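Visit report: Grevport boatyard open day, October

Purpose of visit: to look at the hull workshop and the launch ramp ahead of next season's homemade raft race at Ollerska. The yard is run by Allodov and opens to race teams twice a year.

Hull workshop
Tours left at 10:00 AM and took 20 minutes. Staff demonstrated three methods of fixing sealed drums to a timber deck: ratchet straps, through-bolted brackets and rope lashing. Straps were the quickest to fit but needed retightening after the load test. The lashed deck flexed most and stayed together. Bracket spacing was given on a handout, which had run out by our slot.

Refreshments were self-service between the workshop and the ramp.

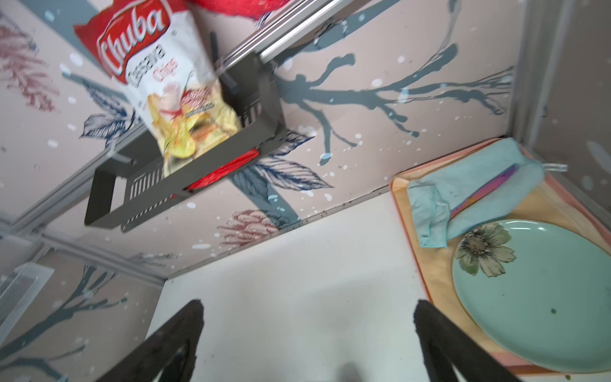
Launch ramp
The ramp is concrete with two lanes. Wuisan, which supplies the race buoys, had two of the new turn markers moored off the end. They sit higher than last season's and should be easier to see from a low deck. Rafts wider than one lane must be carried down sideways. Trailer parking is on the upper lot only.

Follow-up
Request the bracket handout. Measure our deck against the lane width before the spring open day.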